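Section 6: Choosing a wall and fitting the Nidgate shelf

Read this section through before you open the hardware bag. The Nidgate shelf ships with the Skullach wall rail, four wall plugs, four screws and two end caps. You will also need a drill, a level, a pencil, a tape measure and a stud finder.

6.1 Checking the wall

1. Pick a stretch of wall at least 500 mm wide with no outlet or light switch directly above or below it. Cables often run straight up and down from these.

2. Run the stud finder across the area twice, once in each direction. Mark each stud edge lightly in pencil.

3. Knock on the wall between the marks. A hollow sound means drywall. A dull, solid sound usually means masonry or old plaster on brick.

4. Look along the surface with a lamp held close to it. Bumps and dips show up well in this light. Small specks and pinholes can be ignored, but fill any hole wider than a pencil point and let the filler cure overnight.

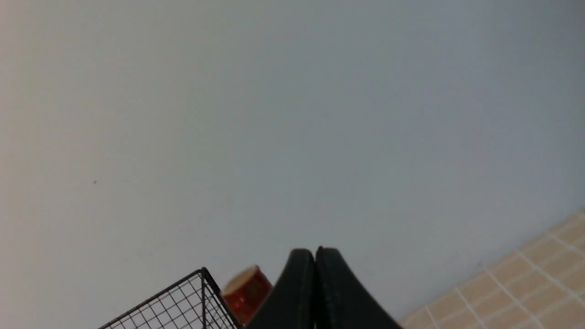

Fig. 6-1. Plain wall with one small dark speck at the left.

CAUTION: Do not mount the rail on crumbling plaster, tile or wallpaper that is lifting. The plugs will not hold.

Note: Fresh paint needs time. If the wall was painted less than a month ago, the rail may stick to it and pull the paint away when removed.

6.2 Marking and drilling

1. Hold the rail against the wall at the height you want. The top of the shelf will sit 102 mm above the top edge of the rail.

2. Set the level on the rail and adjust until the bubble is centered. Draw a line along the top edge.

3. Mark the center of each screw slot. The two inner slots are 155 mm apart. If your marks do not match this, the rail has shifted – start again from step 1.

4. Put the rail down and drill at each mark with a 6 mm bit. Keep the drill square to the wall. Switch hammer action off for drywall.

5. Push the plugs in until they are flush. Tap them with the handle of a screwdriver if they are tight.

6. Screw the rail on loosely, check the level once more, then tighten from the center outward.

WARNING: Stop drilling at once if you feel a sudden change in resistance or hit metal. Turn off power to the room at the panel before you look into the hole.

6.3 Hanging the shelf and loading it

1. Tilt the shelf forward, hook the back lip over the rail and lower the front until it clicks.

2. Press on the front edge with both hands. There should be no movement. If the shelf rocks, lift it off and check that no screw head stands out from the rail.

3. Fit the end caps.

4. Load the heaviest items first, close to the wall. Add lighter ones toward the front.

Items that are too bulky for the shelf are better kept on a table or counter. A tiered rack works well for small things that you reach for every day, as the front level stays in easy view. Stand it on a flat surface, and put a cloth or mat under it if the top scratches easily.

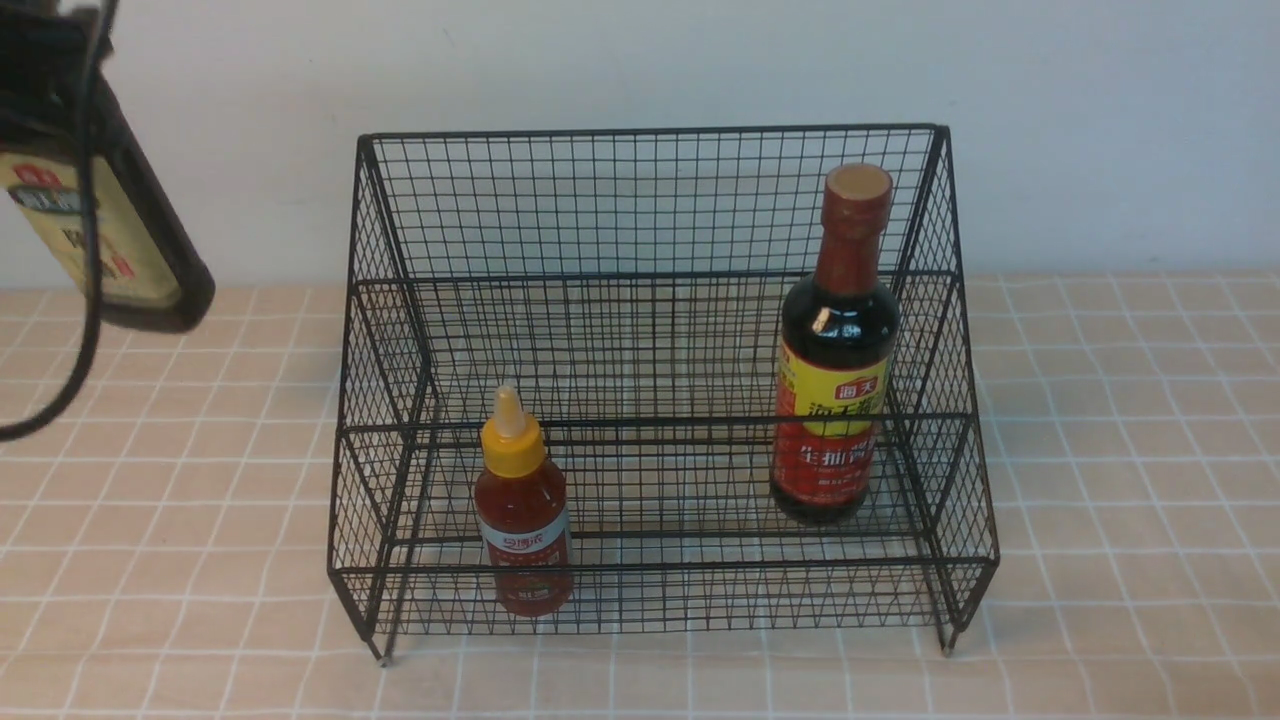 Fig. 6-2. Two-level black mesh rack on a tabletop with a grid-patterned cloth.

6.4 Care

Wipe the shelf with a soft, damp cloth and dry it right away. Do not use scouring powder or solvent. Check the screws after the first week, then twice a year. In a humid room, add a check in August.

If a screw turns without gripping, take everything off the shelf and see Section 9, Replacing a wall plug. Spare plugs and end caps are listed on the parts sheet under Ulley hardware.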